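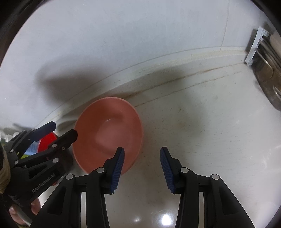 Bowls on the kitchen counter at Lesura House.

About Lesura House

Lesura House is a residential training center where adults learn to cook, clean and run a home of their own. It was founded by Imad Zein, who remains its director, and it occupies the former Bélanger boarding house on Sondusau Street. Students live on site for 30 weeks and share the household work from the first day.

The kitchen is the main classroom. Instruction begins with everyday tableware: how bowls are washed, dried, nested and returned to the shelf after a meal. Students then move on to meal planning, food storage and the care of counters and sinks. Lessons start at 7 in the morning, when breakfast is prepared, and the kitchen is put in order again before the evening study period.

The center maintains two teaching kitchens. The larger one serves the residents, and the second is reserved for the Flotetti evening course, which is open to residents of the town. More than 300 students have completed the residential program.

Applications for the next term are accepted through the end of November. Visits may be arranged through the front office, and applicants are welcome to bring a family member.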